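Category: Help & Support > Accounts and Sign-in

Can't sign in to Tolelgate after changing my email
Posted by marrow_lane, Mar 23, 2019

I moved my Tolelgate account to a new email address and now I can't get in. The sign-in page takes the new address and the password, then says it has sent a code. No code shows up. I checked spam. I also tried the old address and it tells me there is no such account. The error at the bottom of the page is 2512. Has anyone seen that one?

dunfield replied:
2512 means the new address was saved but not confirmed. You should have a message with a confirm link in it. Until you click that, codes don't go anywhere. Search your mail for "Prurkero", which is the name it comes from. A lot of people delete it thinking it's junk.

marrow_lane replied:
Found one from Prurkero in the trash. The link says it has expired.

tk_oboe replied:
They only last 12 hours. Go to the sign-in page, click "Trouble signing in" and then "Send the link again." Don't click it more than once. Every new link cancels the one before it, and if they arrive out of order you end up opening a dead one.
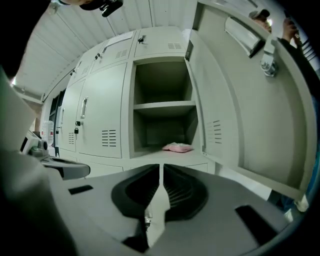 Two black fingertip pads on a light gray gripper.

hazelbrook replied:
I would skip all that and make a new account. I had the same error last May and waited 4 days for support to answer. A new account takes 2 minutes.

dunfield replied:
That's bad advice if there is anything saved in the old one. You can't merge accounts on Tolelgate. The Nadar app is tied to the account too, so you would have to set it up again from the start.

hazelbrook replied:
I had nothing saved, so it was fine for me. I'm just saying what worked.

tk_oboe replied:
It also won't let you reuse the same email while the old account is holding it. You must have used a different one.

hazelbrook replied:
Yes, I used my work address.

marrow_lane replied:
I have years of stuff in there so I'd like to keep it. I sent the link again, once, and it came through. Clicked it and the page says confirmed. Still getting 2512 on my laptop, but my phone lets me in.

dunfield replied:
Clear the cookies for the site on the laptop, close the browser and try again.

marrow_lane replied:
That did it. Thanks. Is there a way to add a backup email so I don't get stuck again?

tk_oboe replied:
Settings, then Security, then "Other ways to reach you." You have to confirm that one by link as well.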